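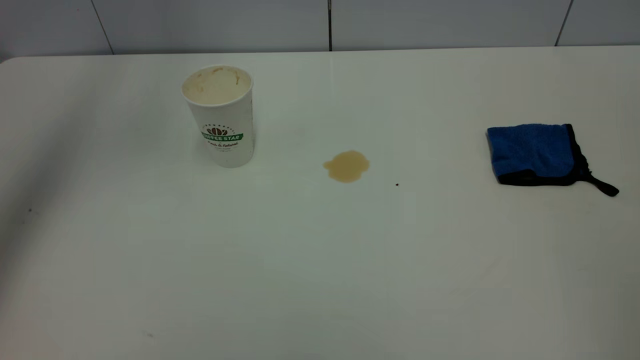
A used paper cup on the white table by the tiled wall.

Paper cups: a small change from May

Many of you have asked where the paper coffee cups should go after the break. Until now most of them went into the blue bin with the office paper, and this was a mistake, also on our side, as the old notice in the Talthorpe kitchen said "all paper". We have taken this notice down.

A paper cup has a thin lining on the inside, so that the coffee does not go through. The company which collects our paper, Grultwood, cannot take it. In the last collection they found 271 cups between our papers and the whole container was sent back to us. It stood in the yard for nine days, and we had to pay for it to be emptied a second time.

From now on there is a tall grey tube next to the sink, one in Talthorpe and one on the upper floor of the Heitmann building. Please do it in this way:

Pour the rest of the coffee into the sink. Take off the lid, if there is one, and put it in the yellow bin. Then put the cup in the tube with the opening down. You do not need to wash it – a brown stain on the inside is no problem, only liquid is. Please do not press the cups flat, they must slide into each other.

One tube holds 46 cups. When it is full, carry it to the shelf behind the kitchen door and take an empty one.

It would also help if cups did not stay on the tables in the evening. The cleaners are not allowed to throw away anything from the tables, so a cup which is left on Friday is still there on Monday, and by then the coffee has dried on the paper.

If you prefer a cup of your own, the Clastuvora mugs from the spring order have arrived and can be collected at the reception. They are free for all staff, one per person. They can go in the dishwasher, but please write your name on the bottom before you use yours for the first time.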